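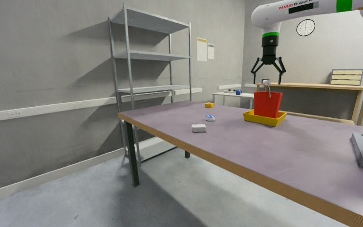 Long table with a mauve top and a wooden edge.

Tolera Woldegiorgis
23/09/2019
A thread on how to bring a long table into an old flat. I have now done it one time, with many mistakes, and three people have already asked me for the measurements. So I write it all in one place.

First the situation. We live on the third floor in Flernholm, in a house with a narrow staircase and no lift. The stairs turn at every floor. The bannister is iron and was made by a person who loved flowers, so there are iron leaves that stick out and catch everything.

We wanted a table where two people can work at one end while the food stays at the other end. For four years we had a small square one. Every evening the papers went on the bed, and at night from the bed to the floor.

I looked at new tables and they were too expensive for us. Then I found one at Lindemann, the second-hand hall behind the bus station. Solid, heavy, and 88 centimetres wide. The ticket said 2417 and I was sure it was the price, and I nearly left. It was the stock number. Please read the ticket on both sides.

My first mistake came already in the hall. I measured the table very well. Length, width, height, thickness of the top. I wrote everything in my notebook and I was proud.

What I didn't measure was our door. I thought, a door is a door. Our front door gives 83 centimetres when it is fully open, and this is with the handle pressing into the wall.

At once somebody will say: turn it on its side. Yes. On its side, a table goes through the door very easily, the top is only a few centimetres thick. But the legs then stand out like the legs of a lying horse, and the legs have to go through as well.

So the measure you want is the height of the table together with its top, and not its width. If this is less than your door opening, you can pass with the legs on. Ours was less. I spent one whole evening worrying about the wrong number.

The door was therefore fine. The stairs were not fine.

On a staircase that turns, the length is the enemy. You come up with one end, you arrive at the landing, and the other end is still down in the previous part and wants to continue straight.

A way to test it: take two long pieces of wood or two broomsticks and tape them together until they have the length of your table. Walk up with them. Keep them at the height where you would carry the table. If the broomsticks touch the ceiling or the wall at the turn, then the table will do it too, only with more damage.

I learned this from Tarek Bensaid on the ground floor, but I learned it afterwards. He had watched us from his kitchen and he was too polite to come out before we were stuck.

We were stuck on the second turn. My brother-in-law was below with the weight, and I was above with the iron leaves in my back. For some minutes we didn't speak.

If you are stuck, don't push. I know that everyone says this. We pushed, and there is now a line in the plaster as long as my arm. The house administration has sent a letter about it, a friendly one, with a form.

What helped was to put the table vertical. Really standing, like a cupboard, with the short end on the landing. Then you can turn it almost on the spot, like you would dance with somebody very stiff, and lean it again into the next part of the stairs.

For this the ceiling must be high enough. In old houses it usually is. In newer ones I would be careful, and also look up for the lamp. We remembered the lamp in time, but only just.

Take the legs off if you can. Ours have big bolts under the top and I believed they were glued, because they would not move. They were only painted over. Tarek cut the paint around each bolt with a small knife and they came out after some swearing in two languages.

Put the bolts in a bag and tie the bag to one of the legs. Don't put it in your trouser pocket. I say no more about this.

Mark the legs too. They look identical and they are not. A leg that has lived for many years in one corner wants to go back to the same corner. I used a pencil and small letters on the inside.

Blankets: we took two old ones and they slid off at every step. For the next time I would wrap the corners with cardboard and tape, and leave the middle without anything, so the hands have grip.

Tape only on the cardboard and never on the table itself. On an old varnish the tape can lift the surface when you pull it off. On the underside I made a test and it took off a strip the size of a stamp. I was glad it was the underside.

Carrying straps are worth it. I paid 27 for a pair from Brusteck, they go over the shoulders and under the load. I thought it was a toy for people who like to buy things. I was wrong and I apologised to my wife, who had put them in the basket.

But with straps you must agree about words. We said "up" and one of us meant "lift higher" and the other meant "next step". Choose before you start. We later used "lift" and "step" and "stop", and it was much calmer.

The person who walks backwards decides the speed. This should be a law.

Shoes with a real sole. My brother-in-law came in those summer shoes made of cloth. He has a blue toe now and he mentions it in every message.

Tell the neighbours. We put a paper on the street door with the hour, and this was the one clever thing I did alone. The family on the second floor took in their pram and their boots, and the lady above us waited with her shopping until we were through. In return we left cake at each door.

Then the table is in the flat and you think it is finished. It is not, because it now stands in the corridor and the corridor also has a corner. Please do the broomsticks here as well. We had to take a door off its hinges. It is easy: knock the pins up from below, and have somebody hold the door.

About the room itself. I had drawn the table on paper in the middle of the room, like in magazines. In reality you need enough space behind each chair that a person can pass when another person sits. We didn't have it. Now it stands with one long side close to the wall, and for guests we pull it out.

An old floor isn't flat. Ours goes down to the window, a pea would roll. With the old small table I had never noticed, but a long one shows everything. I put thin slices of cork under two of the legs, and I changed them three times until the soup stood level in the plate.

Cork is better than folded paper. Paper becomes flat after a week and then you have again a table that knocks when you write.

Cleaning: I asked at Lindemann and the man said warm water with a little soap, the cloth nearly dry, and then dry it again. No oil in the first weeks, until you know what surface you have. He also said that the rings from glasses are part of the table. I think he says this to everybody who complains about rings.

What changed for us. The papers stay where they are at night. My daughter does her homework at one end and I correct my translations at the other, and between us there is a space where everything gets put: keys, post, half a lemon. Each evening we say that this middle part must be kept free.

We also invite more people. Before, we invited two and they sat with their elbows inside. Last week we were the whole family from Onach, with the aunt who needs a chair with arms, and she had her chair with arms.

A few answers, as I can see the questions coming in.

Yes, we thought about a folding table. My parents had one and it took my father's finger, not the whole finger, but he talks about it at every Christmas. I don't want one.

Yes, professional movers exist. Brusteck sells only the straps, they don't carry. A firm here offered to come in October, and we didn't want to wait. With a bad back I would have waited, and gladly.

No, through the window was not possible. Our windows are divided in the middle by a fixed post. If yours open completely, ask for the price of an outside lift, it can be less than you think when neighbours share it on the same day.

And for the person who asked if the plaster can be repaired by yourself: yes, I used ready filler and a wide knife, in two thin layers, and I let the first one dry over night. The colour is the difficult part. The wall is not white, it is the white of twenty winters. I have mixed in a little cold tea and from the stairs below it looks good.

The form for the administration I have also filled in. Under "cause of damage" there was space for one word, and I wrote "table".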